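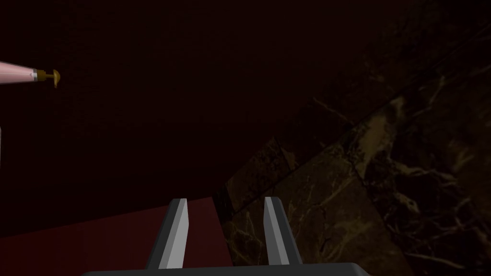 Tarkholm indexer won't pick up new license file after move

kwarraich
Hi all, Khurram Warraich here, first post in a while. I moved our Tarkholm search server to a new box and now the indexer starts, runs for 17 seconds and quits with "license not valid for host". I copied the license file into the conf folder, same as on the old machine. Only 700 documents in the test index so it can't be load. What am I missing?

pellet_stove
The license is tied to the host name, so a straight copy won't work. You have to go into the Deltel admin page, release the old host and download a fresh file. Took me a whole afternoon to find that button (it's under Billing, of all places).

kwarraich
Released it, downloaded the new one, dropped it in. Same error!! I even rebooted.

mofo_admin
Did you clear the cache folder? We run the Mofokeng connector on top of ours and it hangs on to the old license until you stop the service, delete everything in cache and start again. A reboot doesn't touch it.

pellet_stove
I wouldn't delete everything in there. The crawl state lives in that folder too, and if you lose it you're looking at a full recrawl. Just remove the file that starts with lic and leave the rest alone.

mofo_admin
I've wiped the whole thing 4 times and never had a recrawl. Maybe that's how it was in the old version?

pellet_stove
Maybe, but I'm on the current one and it cost me a weekend in September. Over 200 GB of mail archives, all over again. So no, I'm not telling anybody to wipe it.

gristle
You two probably have different settings. If the state path is left blank it goes in cache, otherwise it goes wherever you pointed it. Check that before deleting anything.

mofo_admin
Huh, ok, mine is set to the data drive. Didn't know that was even optional. I still think the docs should say so.

kwarraich
Mine was blank, so I'm very glad I waited! Stopped the service, removed just the lic file, started it back up and the indexer has been running since lunch. The Movwood plugin still complains about its own license but I'll start a new thread for that one. Thanks everybody.

gristle
For Movwood look at the service account first. It needs read access to conf and the installer doesn't set it.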